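Flekach shared kitchen – cups and bottles
Progress report to the Grodgate small projects fund
September 2025

From: Yuk-lan Kwok
Cc: Attila Bodnár

Short version first as I know you have a pile of these. Drinks table is in and being used. Sorting rules written, second draft. Bottle collection running. Cup washing is behind. Money fine. Detail below, sorry for the state of the formatting, I'm writing this between two meetings.

What we said we'd do

Cut down on single-use cups and bottles on our floor. Give people plastic cups that get washed and go back on the shelf. Get the bottles that do come in drained and into the right sack so the recycler stops rejecting them. Keep a simple record. That was the January application and it hasn't changed, apart from the lid question (see further down).

Drinks table

Done. White top, stands up against the gray partition. We looked at putting it by the sink and decided against – people queue there at lunch and the cups would of ended up in the sink again. By the partition there's room to stand and talk and still put your cup down.

Wipes clean easily. We asked for a plain light top on purpose so spills show up and get dealt with the same day. So far that's working better than the old brown counter, where you found things out with your sleeve.

Bottles

This is the part you asked most about last time so a bit longer.

Main problem is still liquid left inside. The recycler we use, Medve, takes clear bottles as long as they're empty, and a sack with too much wet in it comes back to us with a red tag. First sacks of the summer, two came back. None since then, but I don't want to promise anything on the strength of a few weeks.

What makes it hard is that clear bottles look empty when they aren't quite. Ridges hold drops, the base holds drops. You have to get up close and look down the length of it, and even then.
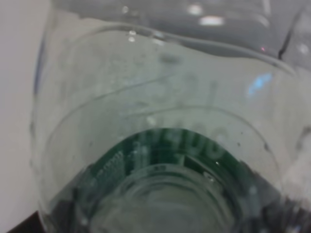 Clear bottle close up, looking toward the base. Two droplets near the top.

So the rule on the sheet is now: tip, shake, look, then squash. Squash comes LAST. People were squashing first and sealing the water into the folds, then putting the cap back on to keep it flat. Caps go in the separate tub. Labels can stay on, Medve confirmed by phone, and I've asked for that in writing.

We've had a draining rack on loan from Vosico. It holds 12 bottles neck down. Good piece of kit but too tall for the shelf it was meant for, so it's on the floor by the fridge for now and gets kicked. Attila is going to cut the shelf supports down. He's said this before, I've put it in the action list with his name on it this time.

Cups

Slower. The plastic cups are popular, the greens especially, and we had hardly any complaints about taste which was the worry with the first batch we tried. The trouble is that they wander. They go to desks and stay there. We did a sweep of the desks and got nearly 30 back in one afternoon, some of them not nice.

Options we talked about:
Names on cups – no, people stop sharing and the numbers needed goes up.
A tray on each row of desks, emptied at the end of the day – trying this now.
Fewer cups out at any one time – maybe, after the tray trial.

Paper cups have not gone away. Visitors bring them in from downstairs and we can't do much about that, and I don't think we should be policing somebody's coffee. What we can do is make it clear where they go. Paper cups do NOT go in with paper here, they go in general waste until we get a proper cup stream. The sleeves can come off and go in with card. Most people don't know the second part so it's going on the sheet in bigger type.

What gets left on the table is usually a mix.

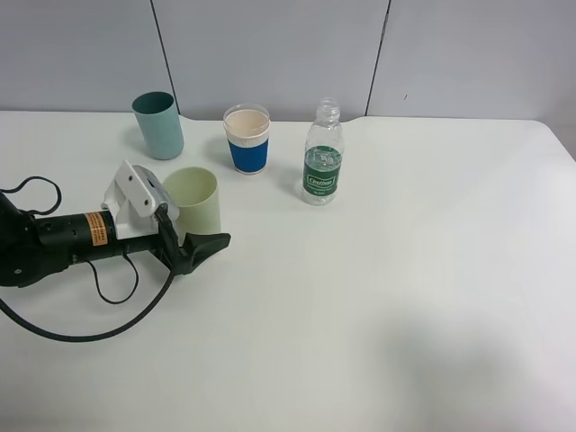
Which is why the sheet is going to be arranged by thing and not by bin. You come up with an item in your hand, you find the item, it tells you what to do. The first draft was by bin and people read the first two lines and gave up. Second draft is with Attila for checking, then we print and laminate. One for the partition, one over the sink.

Washing

Behind, as I said. The plan was one machine load after lunch and one at the end of the day. The afternoon one happens. The lunch one gets skipped when the machine already has plates in it. We're going to try a cup-only top rack and see if that's enough. If not I'll come back to you about a second small machine, but I'm not asking for that in this report.

Lids

We applied for lids. We haven't bought them. Tried samples from two suppliers and they either leaked or were a pain to clean around the rim. I'd like to move that line to sorting tubs and signs if that's allowed. Please say yes or no by email so I have it on file.

Money

Grant was 3000. Spent so far: table, cups, tubs, printing of draft one. Receipts are in the shared folder, sorted by month. Lids line untouched. Nothing overspent. Delivery on the tubs was more than quoted and we covered the difference ourselves.

Next

Attila – shelf supports, check the sheet
Me – Medve letter, print the sheets, desk tray trial, cup order if we need one
Both – go through the sack record and make it readable, at the moment its my handwriting

Questions for you

Is the lids money ok to move?
Do you want the sack record as it is or just the totals?
Can the next report go in at the end of the tray trial, even if that's a week or so past the due date?

Call if easier, I'm at my desk most mornings.

Yuk-lan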